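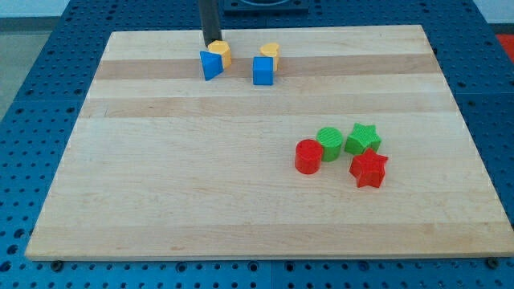
Board oil, a thread. Most of what gets sold for this is food-grade mineral oil with a markup. It never cures. It sits in the pores until washing pulls it out, so plan on reapplying.

Drying oils are the other family. Raw linseed, tung, walnut. These react with oxygen and form a solid film inside the wood. Full cure takes weeks, longer in a cold shop in November.

"Boiled" linseed from the hardware store usually has metallic driers in it. I keep it for tool handles.

I've been using Purkero tung on maple. 3 coats, a day between each, wipe off everything that hasn't soaked in after 20 minutes. Leftover oil on the surface goes gummy and has to be scraped.

Sanding: stop at 220. Raise the grain with a damp cloth first, let it dry, then one light pass. I tried going to 2000 once. Looked like glass, took almost no oil.

Wax on top is optional. Govness paste is beeswax and mineral oil, roughly 1 part to 5 by weight. Melt it in a water bath -- never directly on the burner.

Rags with drying oil on them can self-heat and catch fire. Lay them flat outdoors until stiff, or soak them in water in a lidded metal can. Mineral oil rags don't do this.

Next up is end grain, which drinks far more of everything.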